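I have been meaning to write about my sourdough starter for ages, and then July happened and it was too hot to bake anything, and the starter sat in the back of the fridge looking at me every time I reached for the milk. So this post is about steamed buns, sort of, but mostly it's about flour and patience and the bread class I signed up for on a whim.

The class meets on Saturday mornings above a hardware store, and there are 14 of us, which is a squeeze when everyone is trying to knead at once. Marisol Salazar teaches it. She is tiny and very loud and she will take your dough out of your hands if you're being mean to it (her words). On my first day I was apparently being mean to mine. I'd been adding flour every time it stuck to the counter, the way my grandmother did, and by the time I was done I had something you could have propped a door open with.

"Wait 20 minutes," she said. "Go drink your coffee."

And I did, and when I came back the dough had gone soft and stretchy all by itself! I have been baking for years and I had never once just left it alone. I'd read about resting dough, of course, everybody has read about resting dough, but I always figured it was for people with more counter space than me.
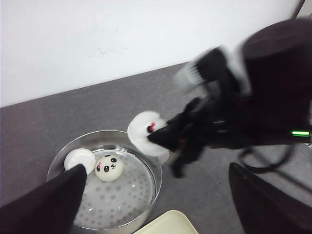
Two buns on the steamer liner.

Anyway, the reason I got onto buns at all is the oven. Ours makes the whole apartment unbearable in summer, and the window in the kitchen only opens a couple of inches since it was painted (don't get me started, I've called the landlord and he's "looking into it"). Steaming heats up the kitchen too, but for a much shorter time, and I can go sit in the other room with a book. Marisol's basic dough is just flour, water, yeast, a little sugar and a spoonful of oil. I've tried it with bread flour and with all-purpose and I like the all-purpose better, it comes out softer. Bread flour gave me something a bit chewy, though my neighbor Vilém Šimko ate four of those standing in my doorway, so what do I know.

Vilém is the one who got me onto weighing everything, too. He gave me his old kitchen scale when he moved to a smaller place down the hall, and I resisted for months because I liked my dented measuring cup. Then one evening I weighed out the same cup of flour several times in a row and got a different number every time, and one of them was off by 46 grams. That explained a lot about last winter.

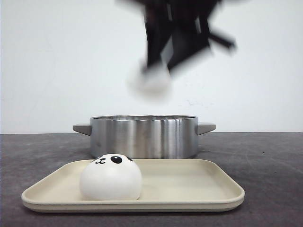

The starter is a different story. I wanted to use it in the buns and skip the yeast, and my first attempt was sour and flat and kind of gray. My second was better. What helped was feeding it the night before and again at breakfast, so it was really bubbly when it went in, and then giving the dough almost 2 hours longer to rise than I thought it needed. I also stopped keeping it next to the window. They still aren't as fluffy as the yeast ones, but they taste like something, and they're really good split open the next day with butter and a little salt.

If you have a starter that's been ignored all summer, pour off the gray liquid (or stir it in, people get very heated about this), feed it a couple of days in a row and see how it smells. Mine went from nail polish to yogurt by the third feeding and I was absurdly proud of it.

Next I want to try a filling. Marisol swears by cabbage and mushroom, cooked down until there's hardly any water left in the pan. I have half a cabbage in the fridge right now, so it'll probably be this weekend, if I can get the starter fed in time.

Recent posts
The measuring cup has been retired
What I do with stale bread
A very long complaint about my kitchen window
Plum jam, take two
Rye flour and why my counter is sticky

Contact | Copyright, all rights reserved | Back to top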